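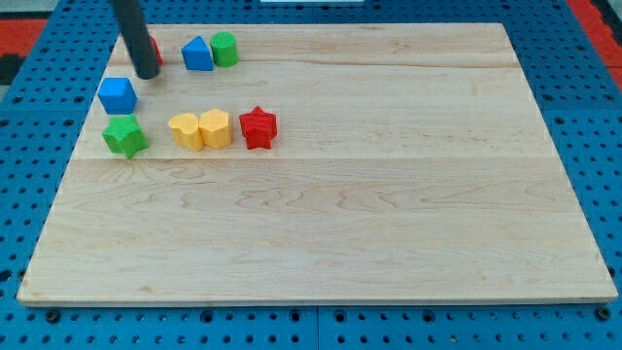 Setting up a tabletop demo for an open day takes one morning if the table is ready the night before. These steps are the ones we use at Ternus for the February visit, with the arm working over a plain board and visitors standing on the far side of the tape. Use soft pieces in bright colors. Foam stars, hearts and a cylinder on a maple board are easy to tell apart from the back row, and they don't mark the wood if they get dropped.

Search this site Go

1. Bolt the board down and wipe it. Keep the arm powered off while you do this.

2. Put the blocks toward one corner and leave the rest of the board clear, so there is room to move them.

3. Lay the tape on the floor 2 yards from the table on every side that people can reach.

4. Load the Gatard program and run it at low speed with no visitors in the room. Watch one full cycle with your hand on the stop button.

5. Let in groups of 10 at most. Say what the arm will do before you start it.

6. Ask a visitor to pick a color. Stop the arm before anyone resets the blocks.

7. Write down any stops on the Correa sheet. Last year we ran 108 cycles between 9 a.m. and 3 p.m., and the sheet made it easy to find the bad cable.

Power off at the wall when the last group leaves. Spare blocks are in the Dronisetti cabinet.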